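January, notebook, content side

Ander site, week two of the rewrite. Hugo pulled the search report before lunch and we now have 47 pages all chasing the phrase "duvet cover sizes". Google has picked its favourite, a 200-word blurb from the old Caron template that says "duvet" in every sentence including the one with the phone number. Naturally it ranks better than anything I've written.

Plan as of 2 pm: merge the size pages into one guide, redirect the rest, keep the table. Valentin wants to keep the colour pages separate as people do search by colour. Fine. I asked for the numbers and he sent me a screenshot of his own search history.

Merged the first 15. Redirects in the sheet, tab called "redirects FINAL", not to be confused with "redirects final", which is Lokeck's and is wrong from row 7 down. Do not sort that tab. Hugo sorted it.

Title tags: dropped the brand from the front, moved it to the end. Jaltero's checker gives the new ones a green light and the old ones a green light. It also gave a green light to a page whose whole body was "text goes here", so I've stopped taking it personally.

Meta descriptions still to do. Client's notes ask for them to be "warmer". Tried "Sheets you'll want to sleep in" and got back "what else would you do in them". Parked.

Internal links: the washing guide had none pointing at it, poor thing. Added links from flannelette, percale and the pillowcase page. Anchor text varied by hand. Valentin's went in as "click here", fixed.

Thin pages left over: the glossary (keep, expand), the press page (one item, a dead link), and the thread count article, which contradicts itself in the second paragraph and then again in 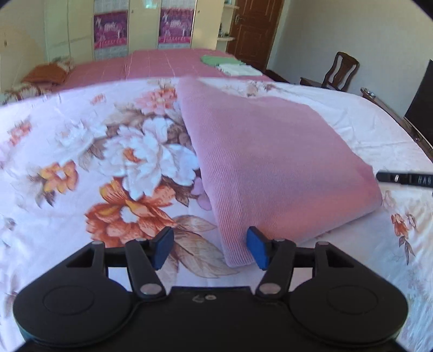 the fourth. I'll rewrite that one from scratch tomorrow and leave the old URL alone. Hugo to resubmit the sitemap once the redirects are unsorted. Ask Lokeck who has the login.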